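FOR IMMEDIATE RELEASE
January 18, 2018

Can a machine wipe down your kitchen table yet? Serngate is opening its doors so you can see for yourself

SERNGATE – Hi, I'm Ignacio Pruitt. I run the household chores program at Trultia, and I get asked the same thing at every family dinner, every barber shop and pretty much every airport: "So when's it going to do my dishes?" I've been giving people a mumbled answer for years. Starting this spring I'd like to give them a better one, and that's why I'm writing this release myself (our usual writer took one look at my notes and handed them back).

Trultia and our partners at Dewan are launching the Serngate Chore Trials, a public series of tests in which robot arms try ordinary jobs around a house or a small shop. Clearing a table. Wiping it. Putting a jar back on the shelf with its label facing out. Folding a towel, if we're feeling brave! Every job gets tried again and again, and we'll publish the whole lot, flops included.

The arm we'll be using is our own, and it's called Mulus. It's a tabletop arm with a two-finger gripper and a small camera down by the wrist, and it has been living in our workshop while we taught it to deal with the kind of stuff people leave lying around. I'm fond of it. I also wouldn't leave it alone with my grandmother's teacups.

So, can machines do chores yet? My short answer is some of them, slowly, with somebody standing nearby. Over the past year Mulus made 2608 attempts at small table jobs, and we logged every one. It's pretty good at picking up a solid box that's sitting out in the open. Move the box up against a wall and things get more interesting. Hand it a dish towel and you may want to go get lunch.

The part that surprised me most when I started out was how much of the trouble comes down to seeing. You and I look at a table and know right away what's part of the table and what's sitting on it. We don't think about it! A robot has to work that out every single time, from whatever the wrist camera happens to be pointed at, and real wood is a busy thing to look at. Knots can look like spots. A scratch can look like a crumb. Clear glass is its own special headache, with the wood showing through the side of it and the light bouncing wherever it likes.

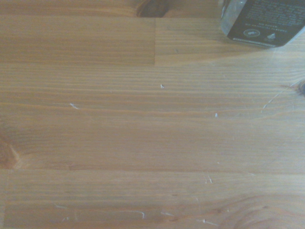
Wiping is a good case. A person wipes until the table looks clean, and if a mark doesn't come off after a couple of passes, they shrug and move on. We had an early version of our software that never learned to shrug. It went back over the same scratch for most of an afternoon while I sat there with my coffee, kind of rooting for it. The current version gives any one mark 5 tries and then leaves it be, and I think that's a perfectly decent housekeeping policy. I've adopted it at home.

Shops are a bit further along than kitchens, in my opinion. A shelf in a store has an order to it, and the same jar turns up in the same place day after day. Your kitchen counter has the mail on it, and a banana, and somebody's homework. When people ask me which will come first, a robot that straightens up the stockroom or a robot that straightens up after my kids, I don't need long to think.

The Serngate trials will have two tracks, one for the home and one for the shop floor. Each track has its own set of everyday jobs, and visitors can suggest new ones at the door. We'd really love the weird ones. If there's a chore in your house that makes everybody groan, write it down and bring it along (please don't bring the actual dirty dishes, we've had that happen).

We've set aside $2000 for outside teams who want to enter an arm of their own and need a hand with travel or parts. It isn't a fortune, I know, but it'll buy a fair number of motors. Teams don't need to be a company. Students, hobbyists, retired machinists with a garage full of parts, come on down. The rules are the same for everyone, including us: the table doesn't get rearranged to suit the robot, and a person can't step in to help without the attempt going down as a miss.

Dewan is building the tables and keeping score. I asked for that on purpose. I like my robot too much to be trusted with the clipboard.

The trials open in May at the Trultia workshop in Serngate. Admission is free, kids are welcome, and there'll be chairs, which you'll want, given how long a towel takes. Teams who'd like to enter, and reporters who'd like to come by early and watch Mulus practice, can get in touch with me through the Trultia front desk. Ask for Ignacio. If I don't pick up, I'm probably on the floor looking for something the arm dropped, so leave a message and I'll call you back.

About Trultia
Trultia builds small robot arms and the software that runs them, for use in homes and shops. Its workshop is in Serngate.

About Dewan
Dewan makes test benches and furniture for workshops and classrooms, and is the scoring partner for the Serngate Chore Trials.

Media contact: Ignacio Pruitt, Trultia, Serngate

###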